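Keep the water lab in town

The council at Ondandale wants to close its water testing lab at the end of the financial year and send the samples to a contractor in the city. I think that's a mistake, and I say so as a ratepayer who has never worked in a lab and who usually votes for whoever promises to spend less.

The saving is put at $85 per household over the life of the contract. I don't dispute the sum. I dispute what has been left out of it.
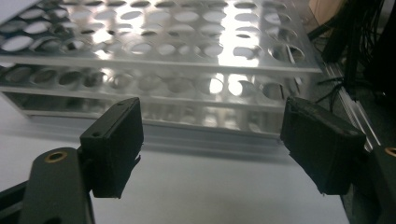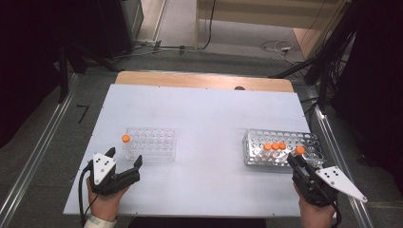

Ondandale has 4000 people on town water and a good many more on tanks and bores. Town water will be tested whoever does the work, because the law requires it. The bores are another matter. At present a farmer out past Warkavach can drive in with a bottle in an esky, hand it over the counter and get a phone call when the result is ready. Under the new arrangement he would have to order a kit, fill it, book a courier and pay the freight. Some will do that. Plenty won't, and they will go on drinking from the bore and hoping for the best.

Distance matters for the town supply as well. Bacterial samples have to be kept cool and tested within a set time. The courier leaves once a day, in the early afternoon. If the river comes up overnight and the plant operator wants a second sample taken after lunch, that sample waits until the next run. The lab we have now can start on it before the operator has driven back to the plant.

Eluned Griffiths ran the lab for many years before she retired, and she put this to the council in April better than I can. She said the routine tests were the cheap part of the job. What the town was paying for was someone who knew what the numbers normally looked like and would pick up the phone when they looked odd, even when they were still inside the limit. A contractor reports a pass as a pass.

The other side has a case. Lauri Juntunen, who drafted the proposal, points out that the lab is small, that its equipment is getting old and that when one of its 3 staff is on leave the others are stretched. He is right on all of it. A city lab has newer instruments and more people to run them. For the complicated work, such as pesticides and heavy metals, our samples already go away, and they should.

But those are arguments for spending a bit on the lab, or for sharing it. Talladeck shire is an hour up the highway and has no lab at all. It sends everything to the city and complains about it. The two councils already share a library service and a grader. I can't find any sign in the proposal that someone rang Talladeck and asked.

There is also the question of getting it back. A town that closes a lab loses the accreditation and then the people. We saw the same thing with the abattoir inspection office and with the Kettunen soil depot, which shut with a promise that it would be reviewed after a year. The building is now a tyre shop. I've nothing against the tyre shop, but the review never happened.

The petition at the newsagent has passed 1000 names. Submissions can be made at the council office or by email until the end of the month, and they don't need to be long.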